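The Ferry Book

Posted in Stories, November 2022

1. Brustilport

Ladan Bahrami took the job at the ferry office because the sign said no experience needed. The office had one window, two desks and a heater that smelled of dust. Mahmoud Farouk had the desk by the window. He had been there long enough that people in town called it Mahmoud's office, though the name on the door was Pondau Crossings.

"You write down who goes over and who comes back," he said. "That's most of it."

He gave her the book. It was a green ledger with a cloth spine, and it was number 122. The others were on shelves behind the desks, all the way to the ceiling.

"Does anybody read them?" she asked.

"The insurance man did once."

The boat went over to Tosenham in the morning and came back before dark. In summer there were two boats. Ladan started in September, when the second one had just been tied up for the year, and the passengers were mostly people she would see again the next day. A dentist. Two sisters who cleaned the school. A man with a dog that rode for free and was written down anyway, in the last column, as Dog.

By the second week she knew the names before they reached the window.

2. The open line

In her third week she found the line. She was looking for an old ticket price because a woman had called to ask, and Mahmoud was at lunch. She pulled down a ledger from the low shelf and turned the pages. Each passenger had a ticket number, a name, a time out and a time back. Ticket 2394 had a name, Hatem El Fassi, and a time out. The last box was blank.

She showed it to Mahmoud when he came in.

"He went over and stayed over," Mahmoud said.

"Other people stay over. You wrote 'one way' for them."

"He bought a return."

He hung up his coat and sat down. The phone rang and he answered it and talked for a while about a bicycle. When he was done he looked at the page again.

"He worked for Ashour, the boatyard," he said. "He went across to look at an engine. He said he'd be back on the same boat. I held it for him for 4 minutes, which I wasn't supposed to do, and then we left."

"Did you ask about him?"

"I asked. The yard said he'd quit. Abdelkrim Ashour said it to me himself, and he wasn't a man you asked twice."

Ladan put the ledger back. She gave the woman her ticket price over the phone, and the woman said that was what she'd thought it was.

3. Tosenham

She had never been across. It seemed wrong to sell tickets to a place she hadn't seen, so on her day off she bought a return from Mahmoud and he wrote her down. The water was flat and brown. The dog sat on her foot for most of the trip.

Tosenham had one street with shops and a hill behind it. She ate a cheese roll on the sea wall, then walked up past the church. Near the top there was a low building with its door propped open and a card in the window that said Pots, Repairs, Knock. She knocked.

A woman came out wiping her hands. Her name was Kevser Bozkurt. She let Ladan look around and didn't try to sell her anything. The cups had no handles, and most were speckled, wide at the top and narrow at the foot.

"Are they all yours?" Ladan asked.

"The blue ones are. The speckled ones are my husband's. He used to fix engines."

Ladan held one of the speckled ones. She asked what his name was, though by then she was fairly sure.

"Hatem," Kevser said. "He's up at the kiln. Do you want him?"

Ladan said no. Then she said she worked at the ferry office on the other side, and that there was a man there who had once held the boat.

Kevser thought about this. She wrapped the cup in newspaper and wouldn't take any money for it.

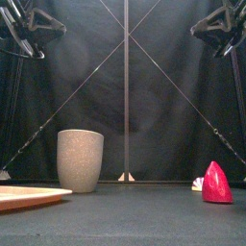

4. The last column

Mahmoud unwrapped the cup at his desk and turned it over to look at the bottom. Ladan told him where it came from. She told him about the building on the hill, and the card in the window, and the husband at the kiln.

"Is he well?" he asked.

"I didn't see him. She sounded like he was."

"He could have sent word."

"Maybe he thought you'd be angry about the boat."

"I was angry about the boat," Mahmoud said.

He made tea and drank it out of the cup. It held more than he was used to and he left some. After that he took down the old ledger and found the page. Ladan thought he would write "one way" in the blank box, but he read the line through and closed the book again.

"He's 70 this year, or near it," he said. "A return's good until you use it. It says so on the back."

He rinsed the cup at the little sink and put it on the windowsill. The dentist was at the window with his money out, and Ladan wrote him down.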